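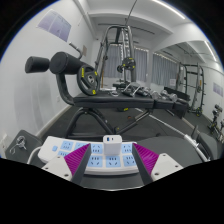 December 30, 2020

My grandmother's language is Nanden, and I don't speak it. I understand maybe a third of what is said at a family meal if people go slowly. My mother understood all of it and answered in English, as most of her generation did, and by the time it got to me there wasn't a lot left to hand down. I've been in the online class since May, on the laptop. The teacher is in Brotach and the rest of us are all over the place.

There were 30 of us at the beginning and there are fewer now. Most are people like me, one or two generations out of Brotach, who grew up in Plarberg or further off and were told at school that it was a dialect. A few have no family connection at all. I had mixed feelings about that to begin with. I still have some of them, but one of these learners does the homework properly every week and I don't, so I keep quiet.

The hardest part for me is the words for relatives. Nanden has separate words for your mother's older sister and her younger sister, and you can't avoid them by just saying aunt. I had been using the wrong one for my own aunt for years. She never corrected me. When I asked her why, she said she was pleased I was using any of them.

Then there is the form. The last census had a box for main language and a box for other languages, and 3948 people put Nanden in one or the other. Only 505 put it as their main one. I left both boxes empty that year. I wasn't being modest – I thought you had to be fluent and that somebody might check. Two of my cousins did the same for the same reason. Next time I will put it under other languages, and I've told them to do it as well. The school in Brotach gets its teaching hours on the strength of that figure.

My grandmother was 68 when she moved to Plarberg to live with us. I was six. She talked to me in Nanden all day and I answered her in English, and we got on fine. I remember a rhyme about a goat and a gate, but only the first two lines. I sang them to the class in November and the teacher knew the rest, with one word different from ours. She said ours was the valley version. I've written both down.

Classes start again in the second week of January. I have a list of verbs to learn before then – haven't started.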